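October 20, 2026

I stayed up much too late last night and I regret nothing. The finale of Seixas finally aired, two full hours with the reunion stuck on the end, and I have been walking around all day wanting to talk to strangers about it. Csaba picked Effie! Well, Csaba picked Effie and Effie said she needed to think, and then there was a commercial for mattresses, and I screamed so loud the dog left the room.

Let me back up so I remember this properly when I read it in ten years.

For anyone who is future me and has forgotten, Seixas is the one where they all live in the big pink hotel and run it together for a summer, and at the end whoever is left decides if they want to leave as couples or split the money. I came to it in the second week because Greer wouldn't stop texting me in capital letters. I thought it would be like all the others. The first episode I watched had a twenty-minute fight over who was supposed to order the towels, and I was hooked before it was over.

Csaba Tóth was my favorite from the start. He's the quiet one who fixed the dumbwaiter. He went four whole episodes hardly saying a word and then gave that speech at the kitchen table about his mother learning English from game shows, and I cried into my soup. I rewound it and cried again. And Effie Guthrie was the one everybody online hated, because of the thing with the guest book, and I will say here in my own diary that I defended her from day one. She was right about the guest book! Gavin Yule had no business reading from it at dinner. I said it then and I said it again last night to Greer, who has come around at last, though she says she was always neutral. She was not neutral. I have the texts.

So, the finale. The first hour was mostly packing, and I loved it. They let it go slow. There was the long shot of the lobby with the lights going off one by one, and Gavin sweeping, and no music at all. I wish more of these shows trusted people to just watch. Then Cameron Rutherford came down the staircase in the green suit. I know some people find him stiff as a host, but I think he has gotten so good this season. He used to sound like he was reading the weather. Last night his voice wobbled when he said good night to the kitchen crew, and I believed every bit of it. 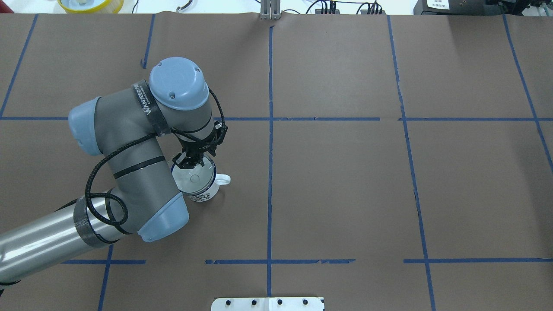
Arm folded up over the taped brown paper.

The reunion part was messier and I have opinions. Fourteen people on that couch is too many. Half of them I couldn't place, and one of the brothers from week one got asked a single question and it was about his haircut. I would have given all of that time to Effie and the guest book. But then they brought out Gavin, and he apologized, and it seemed like a real apology, with no "if anyone was hurt" in it. Effie looked at him for the longest time and said, "Okay, Gavin." Just that. Greer and I both typed OKAY GAVIN at the same second. I'm going to be saying it for a month.

And then the question. Csaba didn't kneel or anything, thank goodness. He handed her the key to room 5, the one with the bad window where they used to sit and do the laundry lists, and he said he would rather be broke with her than even. I had to stand up. I stood in the living room in my socks with a hand over my mouth. She took the key, and she said she needed to think, and they are making us wait until the special in November to find out what she thought. November! That's so mean and I can't wait.

I think she says yes. Greer thinks she takes the money and then says yes, so now there are a dollar and a plate of nachos riding on it.

What else. I went on the fan board at lunch and the finale thread was already up to 1062 replies, and I read far more of them than I had time for. Somebody had worked out from the wallpaper which scenes were filmed out of order. Somebody else thinks Cameron is leaving to do the new baking thing on Tronon, and I hope that's only talk. He's finally good! Let him stay! A woman from Akville wrote that her whole bowling league watched it at the lanes with the sound up and nobody bowled for two hours, and I was so jealous I wrote back and asked if they had room for one more in the spring. She said yes. Akville is a long drive but I might really do it.

The other thing people keep bringing up is Wurkby, the British one they based it on. Greer has seen all of it and says it's better, colder, with more rain and much less kissing. I watched one episode tonight over leftovers to see. The hotel is tiny and the wallpaper is brown and two men argued about a boiler, and I think I might love it too. I've got the next one lined up. I'm going to try to save it for the weekend — we'll see how that goes.

Work was fine. I forgot to call the dentist again. Mom phoned and I told her the whole plot of the finale start to finish, and she has never seen a minute of the show, and at the end she was quiet for a second and asked, "But did he ever give back the guest book?" Mom! That is exactly what I want to know! Nobody on the reunion asked. It was in Gavin's suitcase in the packing hour, I'm nearly sure of it, under the striped sweater. I'm going to go back and check before bed.

Later. Checked. It's a blue book under the striped sweater and the guest book was blue. I've texted Greer and she hasn't answered, so she must be asleep like a normal person. Putting it on the board in the morning.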